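Week 6: Do shorter delivery windows sell more?

Holtgate says yes. Its survey had 323 replies, all from people who had already paid for the faster service. Be careful with that. Bassey repeated the question with lapsed customers and the effect mostly went away.

Read Novis, section 5, before class. The chart on page 63 starts its axis well above zero.

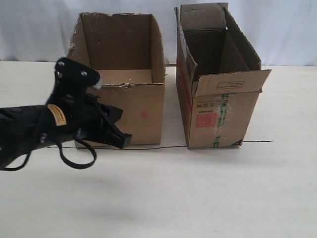 Brulelness counts a parcel as "on time" once it leaves the depot. Would a customer? Bring a better definition, in writing.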